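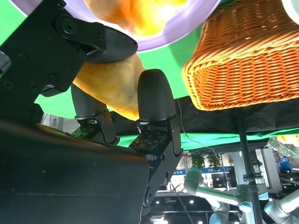

Stray light in a Newtonian tube is mostly a grazing incidence problem, and I think the paint figures quoted below have sent the discussion down the wrong road. A coating that looks dead black when you face it square on can be a fair mirror at five degrees to the surface. The dark, matte housing in the picture shows it on a small scale: the broad face is plainly black, while the curved upper edge catches a soft grey sheen. Inside a tube, the wall opposite the focuser is seen fairly square on and the stretch near the primary is seen almost edge on, so one coat of paint behaves as two different surfaces depending on where you look.

> I have been through the Nendex data sheet and the total
> reflectance for the flat black is very low. On that basis I
> propose to spray the whole tube, including the area behind
> the secondary, and not bother with flocking or baffles.

The sheet gives a single figure for light arriving close to the normal. I can find nothing in it for shallow angles. Most flat blacks get their low reflectance from a rough surface, and roughness does less as the angle gets shallower. Two paints with the same quoted figure can differ a good deal at grazing incidence, so I would treat the sheet as a way of ruling paints out.

You can check this at home with a strip of painted card. Hold it level with your eye towards a bright window and tilt it until it is nearly edge on. The strip goes from black to grey and, with some paints, to a pale smear in which you can make out the window bars. Do the same with flocking paper next to it. The flocking greys a little but stays diffuse.

> The tube is the standard Marncombe pattern, 186 mm primary,
> 1,078 mm focal length. Does anyone have measurements for
> this size, or is it all opinion?

I have some for that pattern, though from one telescope only. The method was a lamp outside the field, shielded from direct view of the focuser, and a camera with no lens at the focal plane. Exposures were fixed and the bias was subtracted. The runs were logged in Cadeo, which saves the mean of a central patch and little else, so I can't tell you how the stray light was spread over the chip.

Bare primer was useless and I didn't keep the figures. Nendex flat black, two coats, no baffles, gave a mean of 1,925 counts. The same tube with flocking opposite the focuser only came down to under a third of that. Adding flocking over the lower half of the tube brought a further drop, much smaller, and I would want to repeat it before relying on it. The lamp was not regulated and had drifted by the end of the evening.

So the paint isn't bad. It was better than two others I tried on card. Most of the benefit from any treatment is in the patch of wall the eyepiece looks at past the secondary, and that patch is small enough to line in half an hour.

> I am against flocking because it sheds and because it holds
> damp. I have seen it come away in a Kokkinos tube after
> one winter.

Shedding can be dealt with. Press tape over the sheet several times before fitting it and most of the loose fibre comes off. Do it outdoors, and do it before cutting, then once more along the cut edges.

Coming away is a matter of what is behind it. The self-adhesive sort does not hold well on a dusty or chalky surface, and a flat black with a lot of matting agent is a chalky surface. I don't know how the Kokkinos tube you saw was finished. If you mean to use both, mask off the area to be flocked and leave it in bare primer. Wipe the primer down with alcohol, let it dry, and roll the sheet from the middle outwards. Sheet fitted that way in June of last year is still flat at the corners.

I can't argue with the point about damp. Flocking does hold it, and a tube put away wet with the caps on will smell by the weekend. Store it with the caps off and the tube level until it has dried out.

> On baffles: is there room for them? I make the tube 36 mm
> wider inside than the mirror, which seems tight.

It is tight. That is 18 mm all round, and you have to leave enough for the off-axis cone or you will vignette the edge of the field. Work it from the fully lit field you want at the focal plane, draw the cone from the primary out to the mouth of the tube, and see what remains. The incoming beam widens towards the sky end, so the room gets less exactly where a baffle would be most useful. I would not fit more than two, both below the secondary, and I would make them from thin card first. A baffle edge needs to be thin as well as black. A thick edge is another little wall seen at a grazing angle, and you are back where you started.

One cheaper measure should come before any of this, and that is a longer tube in front of the secondary. A dew shield lined with flocking does a great deal against street lamps. On the test above I had none fitted, deliberately, so that the wall treatments would show up. With one in place the differences between them would be smaller and possibly lost in the lamp drift.

> Also, should I paint the inside of the drawtube, or will it
> bind?

It will bind if you paint the outside. Paint the inside, thinly, and leave the threads alone. A polished drawtube that projects into the light path is often the worst single surface in the telescope, and it will throw a ring into the field whatever you have done to the walls. If it still shows up after painting, cut a fine thread down the inside or score it with coarse abrasive round the bore, never along it, and paint again.

My order of work for this tube would be: dew shield, drawtube, flocking opposite the focuser, the edge of the secondary and the back of its holder, then paint for the rest. Baffles last, if at all. Look down the empty focuser in daylight between each step, with your eye moved off centre as far as it will go. Anything bright you can see from there that is not the secondary will be in your field at night.

If anybody has shallow-angle figures for the Nendex paint, or for its satin version, please post them to the list with the method. Angles measured from the surface or from the normal are both fine so long as you say which.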